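Home | News | Business | Schools | Sports | Obituaries | Contact

A morning with the robot arms at Furkness

5 March 2018

The open day at the Furkness workshop in Burnside started at nine, and by half past there was a line out the side door. The company handed out 588 visitor stickers before it ran out and switched to writing names on masking tape.

Furkness builds and programs small robot arms for jobs that take place on a table or a floor. It has been in the old Maes building since last June. The project most people came to see is called Skukomari, which has to do with tidying up: cables, power strips, hand tools, the sort of thing that collects under a desk.

I spoke with the engineer who runs the project. She asked that her name be left out because, she said, her mother reads this paper and would phone everybody she knows.

"We picked cables because they are hard," she said. "A block is easy. A block stays where you put it. You pull one end of a cable and the other end does something you didn't plan on."

She has been at the company four years. Before that she repaired packaging equipment, and she said the earlier job taught her more than school did. "You learn to stand there and watch the thing for an hour before you touch it. People want to start turning screws right away."

The project has logged 1,518 practice runs since it began. I asked how many had gone well. She said it depended on what you call well.

"If you mean did it pick something up, most of them. If you mean would I let it do my own office, then no. Not yet. It will get hold of a plug and then let go of it for no reason I can see, and then we spend the afternoon looking for the reason."

Visitors were let in to the demonstration area in small groups. Several parents asked about safety. The engineer told them the arms move slowly on purpose and that there is a stop button within reach of whoever is at the desk. One boy wanted to know if the arms could tie shoes. She told him they had tried it once, on a boot, and it took most of a day.

I asked her why there are two arms.

"Same reason you have two hands," she said. "Try coiling a cord with one. You can do it, but you'll use your knee or your chin, and the robot doesn't have those."

The arms share one rail and work over the same patch of floor, so much of the programming goes into keeping them out of each other's way. She said the grippers, which have two fingers each, can come very close together without trouble, but the elbows are another matter. "Everybody watches the fingers. I watch the elbows."

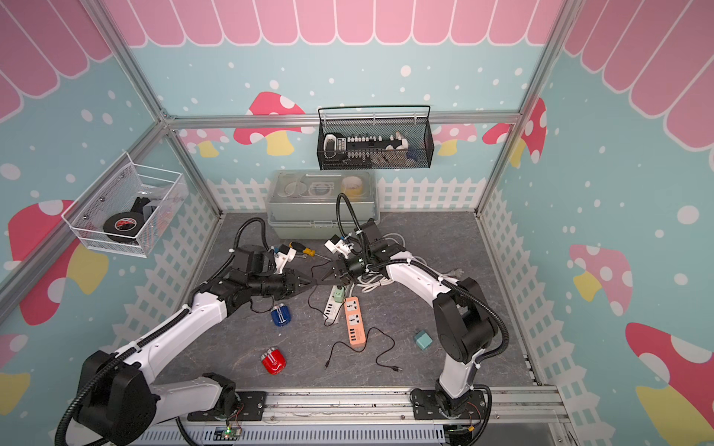
The company would like Skukomari to be ready for a first customer next year, though she would not say who that might be. The work left to do is mostly on untangling. At present the system is given a limited time with each knot, 70 seconds, and then it moves on to the next item.

"That's a rule I would like for myself," she said.

She does not expect the arms to replace anyone. The shops she has talked to have no one doing this work now, she said, and the cords just pile up until somebody trips. A man in the group behind us said that described his garage, and asked what one would cost. She told him there was no price yet and gave him a flyer.

Furkness plans another open day in June. Admission will again be free, but visitors will need to sign up ahead of time at the front office. Parking is on the Maes side of the building.

Shares: 70 | Comments: 3

We use cookies to make this site work and to count visits. By continuing to read, you agree to our use of cookies. Accept | Settings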